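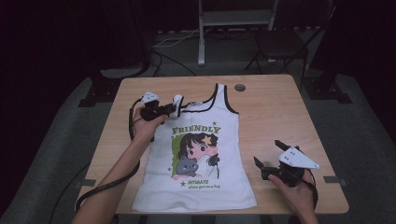
Two hand-held grippers and a tank top on the table.

How to budget for hand-held grippers without fooling yourself

Sales pages for this kind of gear lead with the price of a pair. Falier had us at 3000 dollars for two, and the quote looked complete until we read it twice. Work through these steps before you sign anything.

1. Write down the job first. Ours was shirts on a table. If yours is boxes or bottles, a fingertip that pinches thin fabric proves very little.

2. Ask what's in the box. Cables, mounting plates and spare tips were separate lines on the Falier quote and added 419 dollars. Pruitt said "all included" and then couldn't send a list. Treat that as a no.

3. Price the room. You need a table, stands, and enough floor for the cables to run where people won't step on them. Vendors leave this out every time.

4. Budget for tips as a supply. I'd set aside 30 percent of the purchase price for the first year. Druteo claims its tips last the life of the unit. Get that in writing.

5. Borrow before you buy. Ask for 14 days with a pair and have the person who'll do the work hold them for a full shift. A demo in the Mosville showroom tells you how good the demo person is.

6. Hold off on the second set until April or later. The bulk discount will still be there, whatever the email says.

Prices checked 6th January.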